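Guides > Playing > Rhythm Guitar > Odd Meters

How to Count a Riff in 7/8 Without Losing the Groove

I love odd-time riffs! They sound like trouble from the outside, but once your foot knows where it's going they're some of the most fun you can have with a drop-tuned guitar. We'll use the main riff from "Golton," a song my old band Hashemi played way too fast.

Step 1: Say it before you play it

Break the seven eighth notes into smaller groups: ONE-two, ONE-two, ONE-two-three. Say it out loud, clap on every ONE, and keep going until it feels like a sentence you've known for years. Then mute the strings and chug along, accenting the same spots.

Set your click to eighth notes at 174. Quarter notes will land on the wrong side of the bar every other time around, and that's a headache you don't need yet.
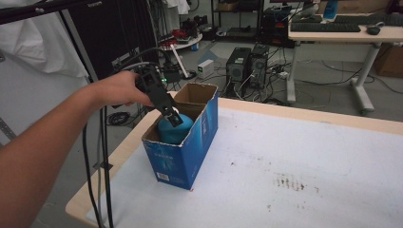 Step 2: Add the notes

Palm-mute the open low string for all seven, then let a power chord ring on each ONE. Play 20 bars without stopping. If you trip, don't go back – wait for the next long group and jump in there.

Step 3: Push the tempo

Creep up a few clicks at a time until you hit 273. Yes, it's fast! Alternate picking flips your first stroke every bar (down one time, up the next), so practice starting on an upstroke too. Our drummer, Ye-seo Seol, kept the hi-hat in straight quarters over the top, and wow, does that make the riff lurch in the best way.

More in Odd Meters
Breakdowns in 5/4
Two Guitars, Two Meters
Tuning Down Without the Mud

© Clelis Guitar Notes | Contact | Back to top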